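Unit 9: Evaluating a Packaged Pick-and-Place Kit
Instructor: Ziad Bataineh
Revised 11/17/19

The kit under review is the Trudine desktop arm, supplied by Wekville. Sort task: four ducks, one tray, taped work area.
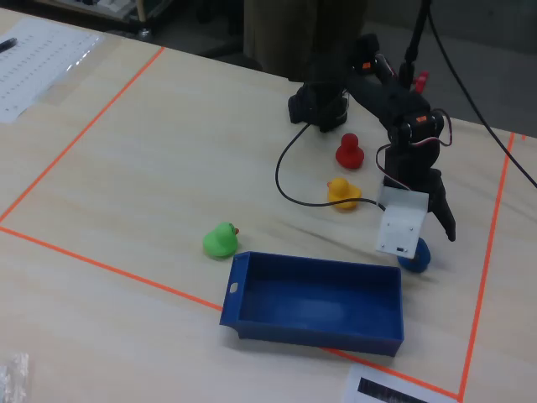
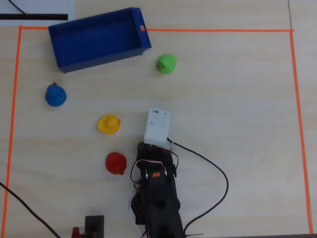
Read the Wekville quote before lab. The base price covers the arm, gripper and control software. Calibration is a separate line item — compare it with the Sopacua offer, which bundles calibration but limits support to 11 months.

Scoring. Each team logs 200 attempts. A dropped object counts as a failure, even if the arm recovers it. Report success rate and median cycle time separately. The September group stopped at 67 attempts, too few to rank the two gripper settings.

Reading: Limcombe service terms, section 4, on servo replacement.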